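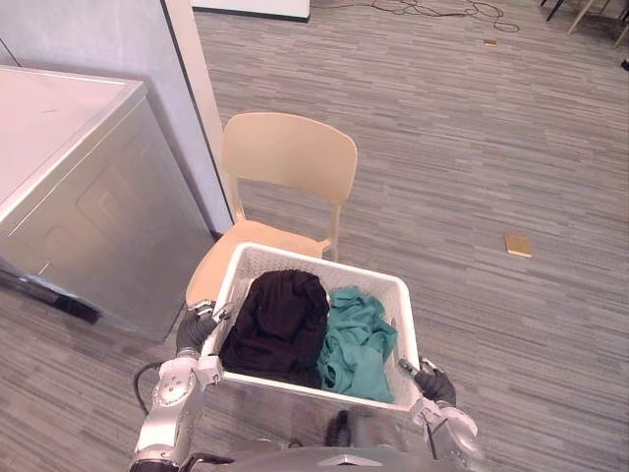
1/6
Laundry thread. Zastow put the price of a wash up again on Wednesday. It's 581 tokens now, and you can only buy tokens in lots of 200. I'll let you do the sum.

2/6
Emailed to ask for the spare 19 back. Was told they "live in the app". Lovely for them.

3/6
Bushra Siddiqui says go to Tinmont, it still takes coins. It also shuts at 6, as do I.
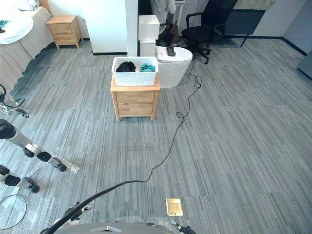 Black and teal, the full range of my wardrobe.

4/6
Considered handwashing. Did one jumper in the sink - it now fits a spaniel.

5/6
App wants me to rate my last cycle out of 10.

6/6
Gave it a 6. Socks were fine.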